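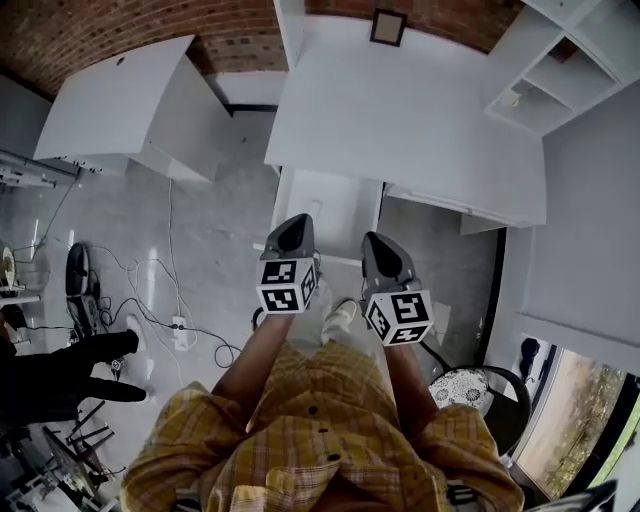 제목: Re: [수집장비] Prulteo 손잡이형 그리퍼 세트, 써 보신 분 계신가요?
보낸이: Kittipong Klinhom
받는이: 수집장비 메일링 리스트

안녕하세요, Kittipong입니다. 답이 늦어서 죄송해요. 3월 내내 이 세트를 붙들고 살다시피 했는데 정작 메일 쓸 시간이 없었네요.

Eifion Penry 님이 쓰신 글:
> Prulteo에서 나온 양손용 그리퍼 세트를 견적 받아 놓고 고민 중입니다.
> 지금은 Otance 원격조종 팔을 쓰고 있는데 시연 데이터 모으는 속도가
> 너무 안 나와서요. 저희는 주로 정리정돈이랑 물건 집어 옮기기 같은
> 집안일 쪽입니다. 궁금한 건 세 가지예요.
> 1) 오래 들고 있으면 손목이 얼마나 아픈지
> 2) 마커 인식이 실제 방 안에서도 버텨 주는지
> 3) 손끝 패드를 얼마나 자주 갈아야 하는지
> 대여랑 구매 중에 뭐가 나을지도 의견 주시면 감사하겠습니다.
> Eifion

순서대로 적어 볼게요. 저희 방에서 쓴 얘기니까 감안해서 읽어 주세요.

1) 손목. 첫 주에는 솔직히 좀 힘들었어요. 팔을 앞으로 뻗은 자세가 길어지니까 손목보다 어깨가 먼저 오더라고요. 지금은 28분 하고 무조건 쉽니다. 왜 하필 28분이냐면 Surachet이 맞춰 둔 타이머가 그렇게 돼 있어서예요(바꾸기 귀찮아서 다들 그냥 씁니다). 손이 작은 분은 손잡이 안쪽에 얇은 스펀지를 한 겹 감아 보세요. 저는 자전거 핸들 테이프를 감았는데 이게 제일 낫습니다!

2) 마커. 생각보다 잘 버텨요. 처음 받았을 때는 정육면체에 마커 붙은 걸 보고 장난감 같다고 웃었는데, 손목을 이리저리 돌려도 어느 한 면은 걸리니까 추적이 잘 안 끊깁니다. 문제는 반사예요. 저희 방 바닥이 번들거려서 조명이 비치면 가끔 위치가 튀거든요. 노출을 한 단계 낮추고 나서 많이 줄었어요. 그리고 인쇄면에 손기름 묻으면 꼭 닦으세요. 마른 극세사 천이면 충분하고 알코올은 쓰지 마세요. 제가 한 면을 그렇게 날려 먹었습니다 ㅠㅠ

아, 보정 얘기도 해야겠네요. 설명서에는 하루 한 번이라고 돼 있는데 저희는 점심 먹고 나서 한 번 더 합니다. 오후 2시쯤 되면 양손 사이 거리가 미묘하게 어긋나는 날이 있었어요. 원인은 아직 모릅니다. Ottmar Wiegand 님이 예전에 비슷한 얘기를 올리셨던 것 같은데, 혹시 해결하셨으면 알려 주세요.

소프트웨어는 Dutis로 내보내기가 바로 되는 게 편합니다. 지난번에 모은 400건 가운데 버린 게 60건이었는데, 대부분은 작업자가 시작 버튼을 늦게 누른 경우였어요. 장비 탓은 별로 못 하겠더라고요. Otance 팔로 하던 때보다 버리는 건 오히려 늘었지만 모으는 양 자체가 훨씬 많으니까 저는 만족합니다. 다만 파일 이름이 전부 시각으로만 저장돼서 나중에 찾을 때 짜증 나요. 작업 이름을 넣게 해 달라고 요청은 넣어 놨습니다.
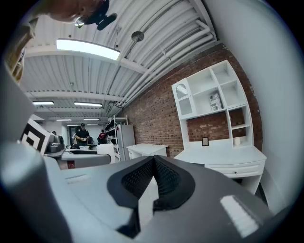
손끝 패드만 따로 살 수 있나요?
패드는 두 개 한 묶음으로 따로 팔고, 세트를 대여 중이어도 주문할 수 있습니다.

3)번이 이거랑 이어지는 얘기인데요, 교체 주기는 뭘 집느냐에 따라 달라요. 저희는 첫 패드로 151회까지 기록하고 갈았습니다. 찢어진 건 아니고 얇은 종이 같은 걸 집을 때 자꾸 미끄러져서요. 천 종류만 다루시면 더 오래 갈 거예요. 가는 건 금방인데 처음엔 방향을 헷갈리기 쉬우니 빼기 전에 휴대폰으로 한 장 찍어 두세요.

대여냐 구매냐. 석 달 안에 끝나는 일이면 대여가 낫다고 봅니다. 저희는 Kaewsai 과제가 길어질 게 뻔해서 샀고요. 대여품은 케이스가 없이 오니까 옮겨 다니실 거면 케이스 값도 견적에 넣어 달라고 하세요. Normand Kennedy 님 쪽은 대여로 시작했다가 중간에 구매로 바꾸셨는데 낸 대여료를 일부 빼 줬다고 들었어요. 조건은 직접 물어보시는 게 정확할 것 같습니다.

불만도 하나 적자면 충전 케이블이 너무 짧아요. 연장선 없으면 못 씁니다. 바닥에 선이 점점 늘어나서 저는 벌써 두 번 걸렸어요.

보정할 때 쓰는 설정 파일 필요하시면 따로 메일 주세요. 주석이 전부 태국어라 좀 손봐서 보내 드릴게요.

Kittipong Klinhom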